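Plolarari Seed Coating Trial: Progress Report to the Nikzad Fund
December 7, 2021
Prepared by Banafsheh Bagheri

We had a great November! The second batch of zinc-coated corn seed went into the greenhouse at Ziltuncombe on schedule, and the coating is holding up far better in the planter than last spring's did. Dust is way down, and the hoppers no longer clog.
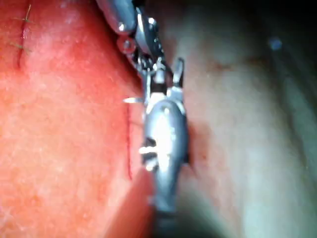 Germination stands at 70 percent in the cold soil trays, with another week of counting to go. Bahman Hashemi has reworked the drying step so a batch now takes 30 minutes, and he's already itching to try it on soybeans (we've asked him to wait until the corn is done).

Two things are still open. The Plastier binder is on back order, and we need 1,000 more trays before the field growers join us. Spending is within budget. Leaf samples go to the lab next, and we can't wait to see the zinc numbers.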